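ok Plarnum 6 is out and the watermark tool got a full redo. quick thread bc I'm on lunch

batch export finally remembers your last folder. ran over 1000 jpgs Sunday, no crash. text marks scale w/ the photo now insted of a fixed size, so portrait and landscape match

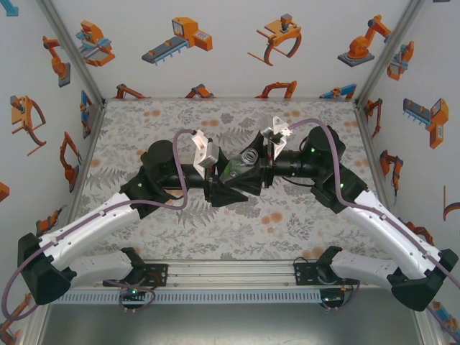

two arms, floral floor.

opacity slider still jumps in steps of 4. why. I want 25 and get 24 or 28

also if you had presets from Wetus they import but the font drops to default, re-pick it and save again

tip: put the logo on its own layer, set blend to soft light, THEN add the shadow. other way round it goes muddy

will try the raw stuff tonite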